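Week three of teaching the arm to handle drink cans, and I finally feel like I'm getting somewhere. Réka Balogh set me up with the remote handset back in February, and for the first few sessions I drove the thing like a shopping cart with one bad wheel. Everything came in crooked. I'd get close to a can, overshoot, back off, overshoot the other way — and all of that wobbling goes straight into the recording, which means the robot gets to learn my wobbling too. Great!

The task itself sounds like nothing. I steer the gripper to a can on the table, close on it, lift, put it down somewhere else, let go. Then I do it again (and again, and again) with the cans in different spots. My running total is 145 demos and the plan says 604, so please send snacks.

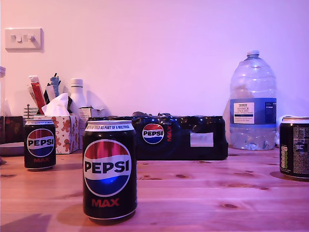

*Pepsi Max on the pine, with the multipack and the water at the back.*

I used to clear everything off the table before a session. Sándor Jakab talked me out of it. His point was that if the arm only ever sees a bare table, it'll be lost the first time it meets a real one, so now the tissues and the water bottle and whatever else stay put. I grumbled, but I've come around. It's also a lot less tidying.

What took me longest was the approach. From where I sit it's really hard to judge depth, and a black can against black plastic wrap doesn't help one bit. My trick now is to line up the gap between the two fingers with the can while I'm still well back, then creep forward in a straight line and leave the sideways stick alone. If I'm off, I stop and reverse all the way out. No little fixes at the last second! Quang Lại went through my early recordings and threw out 12 of them for exactly that, and I sulked for an entire evening. 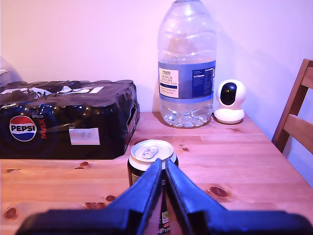

*Fingers pointed at the can, gap lined up.*

The other thing is speed. When I get bored I get fast, and when I get fast I start closing the fingers before they're properly either side of the can. So I take a break every half hour, whether I want one or not, and I've stopped having music on because I was driving to the beat.

Next up is two cans side by side, where the arm has to take one and leave its neighbor standing. I tried it by remote on Thursday just to see how it felt — 2 clean ones before I knocked the other can over and called it a night. Réka thinks I should start with a wide space between them and shrink it bit by bit, so that's the plan for next week.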